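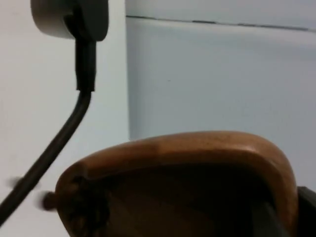 Glossy brown curve, close up

How to find your progressed Moon by hand (and what to do with it once you have)

I get asked about the progressed Moon more than anything else, usually by people who've had it handed to them by an app and have no clue where the number came from. So let's do it the old way, with a printed ephemeris and a pencil. It takes maybe half an hour the first time and five minutes after that, and I promise the math never gets worse than dividing by twelve.

First, the idea. Secondary progressions use a day for a year. The sky on the day after you were born stands for your first birthday, the day after that for your second, and so on. Most of the planets barely budge on this scale. The progressed Sun moves a degree a year, and the slow outer planets just sit there. The Moon is the one that gets around! She covers somewhere between 12 and 15 degrees in a day, so by progression she spends a bit more than two years in each sign and takes a little over 27 years to get back to where she started.

What you need

Your birth data, with the time. A guess at the time will get you in the ballpark, but the month-by-month part at the end will be off.
An ephemeris for your birth year. I use the Savstead, the midnight edition, mostly because the print is big. If yours is a noon ephemeris everything below still works, you just start counting from noon.
Your natal chart with the house cusps marked. A printout from Kallio is fine, that's what mine is.
Paper and pencil. Pencil! I have a whole notebook in ink that I can't stand to look at.

Step 1: Change your birth time to Universal Time

Ephemerides are set for Universal Time, so a birth in Chicago or Denver has to be converted. Add the hours for your time zone if you were born in the Americas, subtract if you were born east of Greenwich. Watch out for daylight saving. And watch the date too — an evening birth in the U.S. often lands on the next day in UT, and then you need the next row down. I've done whole charts from the wrong row and wondered why nothing fit.

Step 2: Find your birthday row and check the Moon

Find your row and look at the Moon column. That's where the Moon was at midnight UT. The row below is where she'd got to 24 hours later. Your natal Moon should fall between the two. If it doesn't, go back to Step 1, because something went wrong with the time zone or the date.
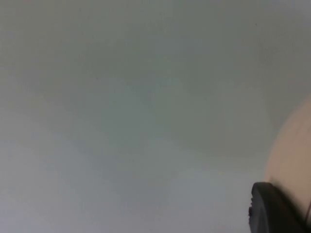
Clerumgate Astrology Circle | Beginners' Chart Table

Step 3: Count down one row per year

Put your finger on the birthday row and call it zero. People call it one, all the time, and end up a full year off. Next row is one, then two, and keep going until you reach your age at your last birthday.

I'll use my nephew because he's eight and it keeps the counting short. He was born in July at noon UT (very considerate of him), with his Moon at 11 Scorpio. I start at his birth row, count down 8 rows, and I'm at the day that stands for his eighth birthday. If you're older than he is you'll probably run over into the next month, and that's fine, just keep counting.

Step 4: Work out the Moon for the right time of day

The row gives you midnight, but you weren't born at midnight (most of us weren't). You want the Moon at the same clock time as the birth, on the progressed day. Subtract the Moon on your row from the Moon on the row below. That's her motion for the day. Now take the fraction of the day that had passed at the birth time. Noon is half, 6 a.m. is a quarter, 6 p.m. is three quarters. Multiply, and add the result to the midnight position.

For my nephew I take half of the daily motion and add it on, and his progressed Moon comes out at 25 Aquarius.

If the Moon changes signs between the two rows, the subtraction looks like nonsense. The easy fix is to put everything into the full circle first. Aries starts at 0, Taurus at 30, Gemini at 60, and so on around to Pisces at 330. Aquarius starts at 300, so 25 Aquarius is 325. Do your subtracting with those numbers and turn it back into a sign when you're done. If you cross from Pisces back into Aries, add 360 to the bigger-looking mess and try again... or, to be clearer, add 360 to the Aries position before you subtract. I had to write that one on the inside cover of my ephemeris.

Step 5: Get the monthly positions

Do Step 4 again for the next row down, which stands for the next birthday. The difference between the two is how far the progressed Moon travels over the year. In my example that's 13 degrees. Divide by twelve and you get one degree and five minutes per month. (Remember there are 60 minutes in a degree. If you're using a calculator it'll say 1.083, and the part after the decimal point isn't minutes.)

Now make yourself a little table. Birthday month at the top, then add the monthly amount for each month after it. So July is 25 Aquarius, August is 26 Aquarius 05, September is 27 Aquarius 10, October is 28 Aquarius 15, November is 29 Aquarius 20, and in December she's in Pisces at 0 degrees 25 minutes. There's your sign change, and you know which month to circle.

Step 6: Put her in the natal houses

Take your table and your natal chart and see which house she's traveling through. This is where I'd start reading, before the sign even. The house tells you where your attention keeps drifting. When mine went through my sixth I reorganized every closet I own and got weirdly interested in my own digestion. When she crossed into the seventh I couldn't stand being by myself in the evenings, and I'm a person who normally has to be pried out of the house.

The houses aren't all the same size unless you use whole sign or equal houses, so she may zip through one in a year and a half and then hang around in the next for three years or more.

Step 7: Mark the aspects

Go down your table and note each time the progressed Moon makes an aspect to a natal planet. Stick to the conjunction, square, opposition and trine when you're learning. I use an orb of one degree coming and one degree going, so each aspect gets a month on either side. Any wider and you'll have something going on every week of your life, and then it's no use at all.

Conjunctions are the ones I'd circle in red. The progressed Moon meeting natal Venus feels nothing like the progressed Moon meeting natal Saturn, and you only get each of them once every 27 years or so.

A couple of things that trip people up

Using transits to the natal Moon and calling it the progressed Moon. Those are two different techniques! If your number changes by more than a degree or two in a month, you're looking at something else.

Expecting an event. I look for a change of mood first. Something may well happen, but often enough it's a slow turn, and I only spot it when I read back over my diary.

Rounding too early. Keep the minutes until you've finished the table and round afterward. A few minutes dropped every month adds up by the end of the year.

My advice is to run it backward before you run it forward. Pick three years you remember well, make a table for each, and see what the Moon was up to. You already know how those years went, so you'll learn a lot faster than you would by staring at next spring.
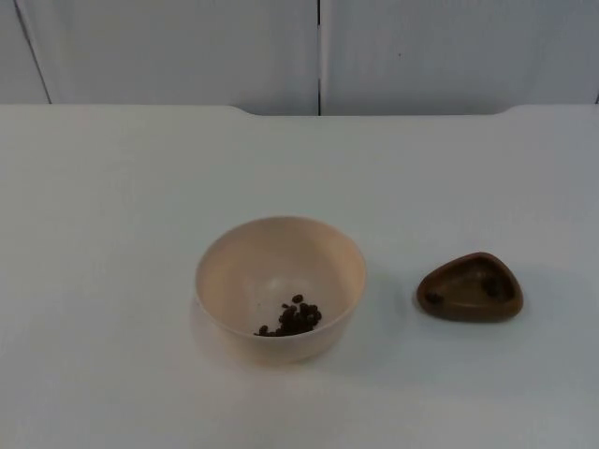
Manon Li: Thank you for the bit about calling the birthday row zero. I've been a year ahead of myself this whole time and couldn't figure out why my Moon was supposedly in Leo during the quietest stretch I've ever had. One question, do you move the house cusps forward too, or always leave them natal?

I leave them natal, Manon. You can progress the angles, and plenty of people do, but they need a really reliable birth time, and I'd get a year of Moon tables under your belt first. If you want to check your new numbers against mine, bring them on Friday and we'll go over them with the big ephemeris.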